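7 October 2024
Kitchen bench, room 539

Spent the morning on the bench layout again. Old layout had the dish rack next to the toaster oven, which looked sensible on paper and meant that every plate came out of the rack with crumbs on it. Rack now lives at the right rear, oven at the left rear corner. They seem happier apart.

Plates: keeping the light blue and the yellow. The Mitberg set has been retired to the cupboard. Too heavy, and the rims are thick enough that they jam between the slats and have to be talked out again. The wooden rack likes a thin plate. It also likes its plates upright with a slot between them, and will tip anything you put in at an angle, slowly, while you are looking at something else.

Toaster oven: wiped the door, wiped the handle, found the crumb tray. Had not known there was a crumb tray. Judging by the contents, neither had anyone before me. Whoever takes over in November, it slides out from the front and you want a bin under it first.

The wooden box stays at the front left for now. I know. It was supposed to go back to Briem and the form is still sitting in my tray (ref. 2219, if anyone feels like chasing it). The metal handle is good for hanging a dishcloth on, so the box is at least paying rent.

Tried the rack three ways: long side to the wall, short side to the wall, and at a slant. Long side wins. The slant looked very stylish and left no room for a plate to lie flat in the middle of the table.

Still to do: felt pads under the rack feet, a proper home for the dishcloth, and decide whether we need a third plate out at all.
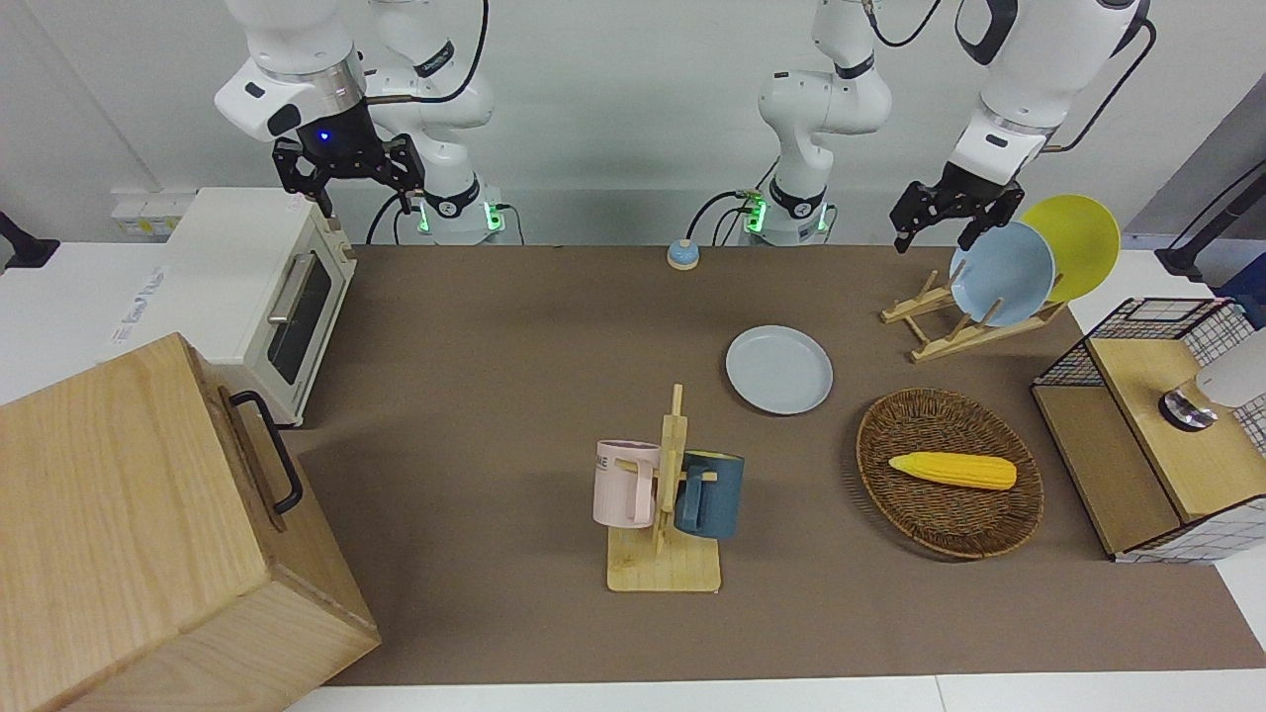
Wernik wrote underneath that felt pads go soggy within a week under a dish rack and that rubber ones are in the second drawer, and asked for the crumb tray to go on the cleaning list before it gets forgotten for another year.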